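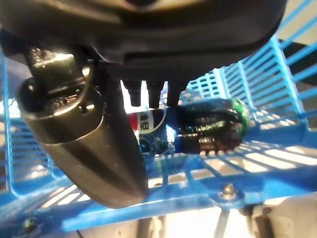 Visit to the Skandanow Tenants' and Workers' Center, open day
Posted 2021-09-08

The Skandanow center has been on the second floor of the old union hall since 1974 and holds an open day every summer. I went in July with Harvey Tremblay, who organized rent strikes in the Vurkberg district when he was in his twenties and still knows a lot of the people involved. We took the early bus and were there when the doors opened at ten.

Visitors sign in at a desk at the top of the stairs. The first room is the archive. It holds 734 folders, mostly meeting minutes, leaflets, letters to landlords and replies from the city. The folders are arranged by street, so a family that moved three times will turn up in three different places. There is a card index by surname, but it stops at the letter M. Staff are working on the rest.

I asked for the folder on the Bilum Street laundry workers. The laundry closed years ago, but the strike there led to the first written contract for part-time staff in the district. The folder has the original list of demands, typed on both sides of one sheet: a paid lunch break, fans in the pressing room, and an end to fines for lateness. The third demand was crossed out and written back in by hand. The minutes don't say who did either.

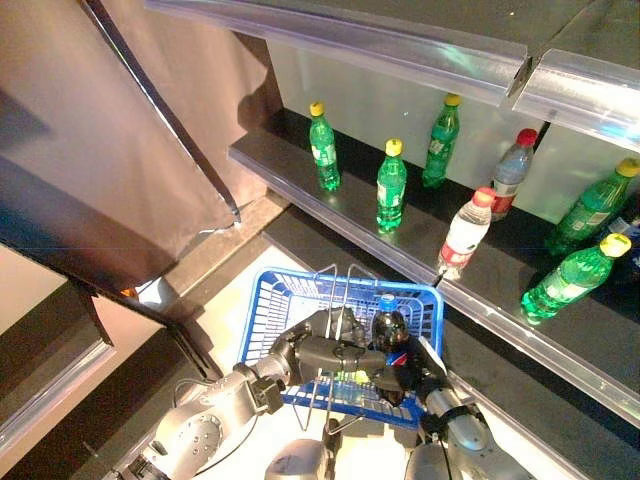
At eleven there was a talk on the housing march, given in the main hall. The march drew 300 people on its first day and fewer on the second, when it rained. The speaker had walked it with her mother as a child of 7. She remembered the shoes more than the speeches. The march went from Vurkberg to the city offices, where a group of 3 was let in to meet the housing director. They came out after an hour with a promise of repairs, and the repairs took four years. She read out parts of the letters that went back and forth in that time, including one in which the city said it had no record of the building.

Questions ran long. One man wanted to know why the churches got so much credit in the printed history when the tenants' groups had done the door knocking. The speaker said the churches had kept better records. Harvey said afterward that this matched his memory. His own group wrote most things on the backs of envelopes and threw them out.

Lunch was soup and bread from Tiêu, the cooperative kitchen downstairs. It is run by former members of the home care workers' campaign and sells meals at cost to anyone who comes in. You pay at the door and take a seat wherever there is one. We shared a table with two high school teachers who were planning a class visit and wanted to know which folders could be handled by students. Most of them can, with clean hands and no pens.

In the afternoon we saw the legal advice room and the small print shop. The press still runs, and the center uses it for notices of public meetings. We were each given a copy of the fall program. Evening classes on reading a lease start again soon, and the archive is open by appointment the rest of the year. Write to the desk first and give the street name.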